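Vernevwood coach pours cold water on "calm room" craze before county final

Tennis club says breathing sessions are fine, but it would like to see some evidence before anyone credits them with wins

VERNEVWOOD -- Vernevwood Tennis Club goes into Friday's county team final against Atelard with a winning run, a tired first pair and a head coach who would rather not talk about meditation.

Tayla Stubbs, who took charge of the first team in April, has been asked about little else since word got out that several of her players had been using a quiet room at the Navaratnam leisure centre before matches. The sessions, sold under the name Ivero, last 18 minutes and involve sitting still with the lights down while a recorded voice talks about rivers.

"I've sat through it and it was perfectly pleasant," said Stubbs. "I've also sat in my car for the same length of time with the radio off, and that was free. If a player tells me it helps, I'll leave them to it. What I won't do is stand here and say it won us the semi-final, when what won us the semi-final was a decent second serve."

The claims made for the sessions have grown quickly. A leaflet handed out at the leisure centre says that 95 per cent of users felt "more ready to compete" afterwards. The club has asked how many people were questioned, when they were questioned and whether any of them went on to lose. It has had no reply.
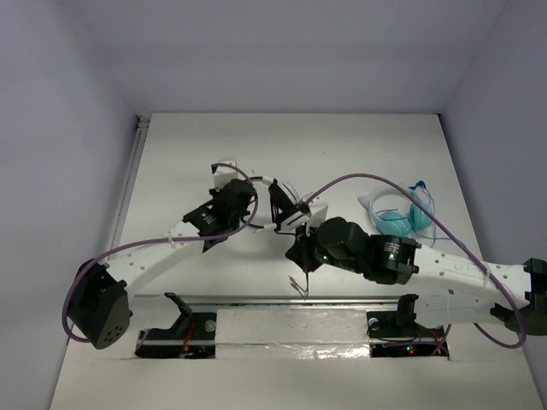 Vernevwood's own records offer little support either way. Players who used the room before the quarter-final won some rubbers and lost others, as did those who spent the same time eating sandwiches. The one clear pattern the club could find was that the side does better at home, where the courts are slow and the visitors tend to get stuck behind lorries on the bypass.

Shayne McAlister, the number one singles player and the best known of the Ivero regulars, is more generous about it, up to a point. He lost the opening set of his semi-final without holding serve and then took the next two.

"People want it to be the breathing, and I get why, it makes a nicer story," said McAlister. "But I'd done the breathing before the first set as well, and look how that went. I changed my racket at the break and started standing further back. I do like the room. It's the only place on a match day where my phone doesn't work."

McAlister, 46, is the oldest singles player left in the competition and has been troubled by a sore heel. The club says he is expected to play on Friday but will not be rushed if the heel gets worse in practice. Talk that the problem has been "breathed away", which appeared on a supporters' page last week, is wrong. He has been seeing a physiotherapist and wearing different shoes.

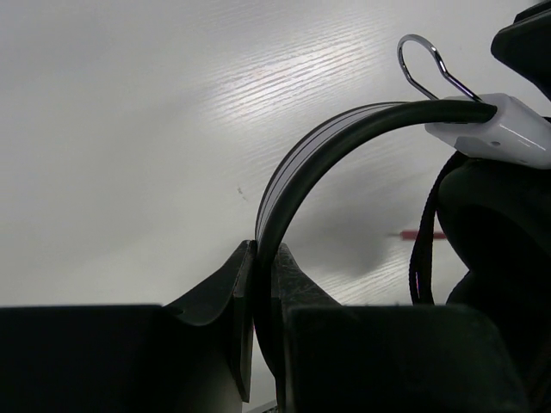 Atelard, who have won the title in each of the last 2 seasons, have made no mention of inner peace at all. They have a left-hander with a heavy forehand and a doubles pair who have played together since school, and Stubbs regards both as a bigger worry than anybody's state of mind.

"They beat us last year because they were better at the net," she said. "We've practised volleys until everyone was sick of the sight of me. Whether that's enough, we'll see. I've heard plenty of people call this our year, and most of them said the same thing last year."

The club has not banned the sessions and has no plans to. Players may go on using the room at their own expense, provided they are back on court in time for the warm-up. A proposal to put the Ivero name on the first team's shirts has been turned down.

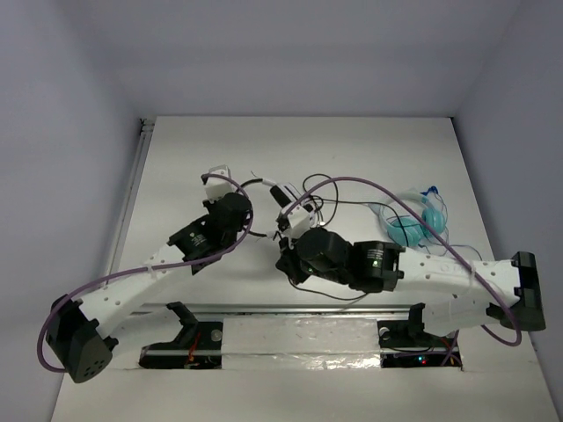 Two white robot arms reaching across a light-coloured tabletop.

Play on Friday begins at 6pm on the Vernevwood show courts, singles first. Entry is free and the bar will be open throughout. If it rains, the final moves to the indoor courts at Atelard, and ticketless spectators should expect to stand.

Press places can be booked through the club office.

ENDS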